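Gaber Commercial Insurance
Loss Control Survey: Premises Checklist with Comments

Policyholder: Helleo Furnished Lettings
Premises: Stostmont, main building and rear store
Surveyor: Delyth Ellis
Met on site by: Othmane Benmoussa, lettings manager
Cover requested: buildings, contents, public liability
Copy to: Ehab Benjelloun, underwriting, Clillham office

Key: S = satisfactory. A = action needed. N/A = not applicable.

1. Fire detection and alarm

1.1 Alarm panel showing normal: S
1.2 Weekly test recorded: A
Comment: Log book has no entries for most of March. Mr Benmoussa says the tests were done but not written down. Entries must be made at the time of the test.
1.3 Detectors clear of paint and covers: S
1.4 Servicing contract in force: S
Comment: Certificate seen. Next service falls within the policy period.

2. Escape routes

2.1 Final exit doors open without a key: S
2.2 Corridors clear: A
Comment: Two flat-pack boxes on the first floor landing. Moved during the visit. Please remind contractors.
2.3 Emergency lighting: S

3. Electrical

3.1 Fixed wiring report within date: S
3.2 Observations on the report closed out: A
Comment: One item outstanding, the cover on the board in the rear store. Invoice for the repair to be sent to us within 30 days.
3.3 Portable heaters: N/A
3.4 Extension leads: S

4. Water and escape of water

4.1 Stopcock location known to staff: S
4.2 Pipework in roof space lagged: A
Comment: Lagged as far as the tank, bare beyond it. The last claim (317, burst pipe) came from the same run. This is a condition of cover before winter.
4.3 Empty units checked: S
Comment: Checks are signed by Houda Samir. Good records.

5. Security

5.1 Locks to ground floor doors: S
5.2 Window locks, ground floor: S
5.3 Key control: A
Comment: Spare keys are tagged with unit numbers. Use a code and keep the list separately.
5.4 Intruder alarm, rear store: S
Comment: Set at 18:30 by the last person out.

6. Contents and sums insured

6.1 Inventory for each furnished unit: S
6.2 Inventory values up to date: A
Comment: Unit 161 is listed with contents of £900. That figure was set before the unit was refurnished and looks low. New valuation requested.
6.3 Fire labels on upholstered furniture: S
Comment: Labels seen on all items sampled.
6.4 Single items over £2000 listed separately: N/A

7. Public liability

7.1 Steps and handrails: S
7.2 Outside paving: A
Comment: Raised slab by the bin store. Mark it now and relay it.
7.3 Accident book: S
Comment: No entries since the last survey.

Summary for underwriting

Acceptable risk at the present excess once 4.2 is done. Items 1.2, 3.2, 5.3, 6.2 and 7.2 to be confirmed in writing. Item 2.2 closed on the day. Replies to Grethe Kjærgaard at the Clillham office, quoting the policy number on the schedule.
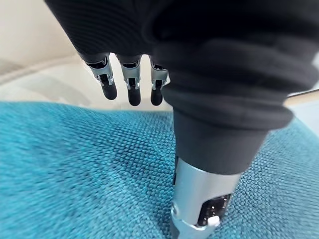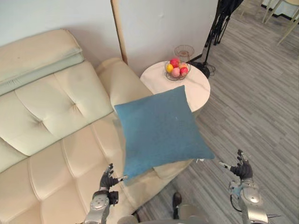

First: metal fingers with black rubber tips. Second: tufted cream sofa and blue cushion.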